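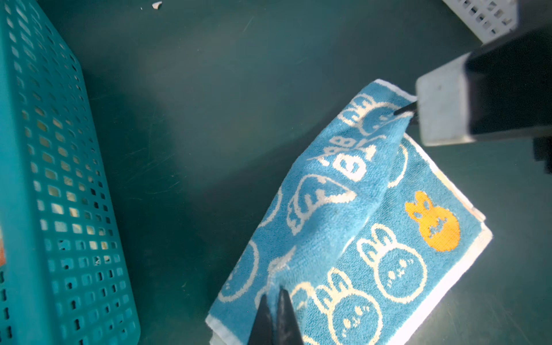 **Figure 3.** Towel folding at the Plutton station, wrist view. One gripper holds an upper corner while the second waits low over the cloth.

### 4.2 Changes in the folding room

The folding room at Grurell was the last part of the laundry to get any automation, and it is the part where staff had the most to say. Before the Plutton station was installed, six people folded at two long tables and traded places when their shoulders got tired. Small towels went through by hand at a steady rate, and most of the talk in the room happened there. Children's towels were a known nuisance, as the pattern and border have to end up facing the right way for the customer. The towel in Figure 3 is of this kind, blue with white rabbit outlines and a single orange-yellow one, and it is partly folded with one corner raised in the gripper. A person folding the same towel finds the border by touch and rarely looks down. The station works from its cameras, and a soft crease through the middle of the cloth can hide the edge it needs for the next grasp.

We logged 2713 towels over the observation period. The log was kept by Wulan Santoso and Danang Chin, who sat at the end of the second table and marked each towel as folded by the station, folded by hand, or started by the station and finished by hand. The third category was not in our original plan. It was added on the second morning after Ikhsan Tambunan, the shift lead, pointed out that people were reaching in to straighten a corner and then letting the station carry on. In his view these towels should count as hand work. The supplier's own screen counted them as automatic.

This difference in counting mattered to the workers more than we expected. The daily target for the room was raised to 3332 pieces when the station arrived, on the basis of the screen figures. Melati Lau, who had folded at Grurell longer than anyone else on the shift, described the new target as "my hands on the machine's bill." Others used milder terms but made the same point. The short corrections did not appear anywhere in the shift report, and a person who made many of them seemed to have done little.

The physical side of the job changed as well. Workers now spend less time bending over the table and more time sorting. Pieces have to reach the station separated by size, and tangled bundles have to be pulled apart first. Four of the six said their shoulders felt better by the end of the week. Three reported sore wrists, which they put down to shaking out damp bundles, and one said both. We did not take any clinical measures and treat these as self-reports only.

Talk in the room dropped off. The station itself is quiet, but the sorting bench faces the wall and the people at it stand with their backs to the others. When we raised this in the group interview there was a long pause, then general agreement. Management had not considered the bench position as a staffing question at all - it was placed where the power outlets were. It was turned in October, after our visit, and we have no data on the effect.

Skill is harder to assess. New hires used to learn folding in their first week, with someone experienced standing across the table. Under the present setup they start at the sorting bench and may not fold a full load by hand for a month. Kári Bundgaard, the operations manager, sees this as a gain, as new people are useful from the first day. The experienced folders were less sure. Two of them noted that when the station stops, the whole room goes back to hand folding at once, and the newer staff are slow at it. We saw one such stop, lasting over 2 hours, during which the experienced folders took nearly all of the small towels between them.

These results differ in one respect from the Sumampouw site reported in Section 4.1. There, corrections were logged by the workers themselves with a foot pedal, and the target was set from those logs. Complaints about the target were rare. The two sites also differ in size and contract type, so the comparison should be read with care.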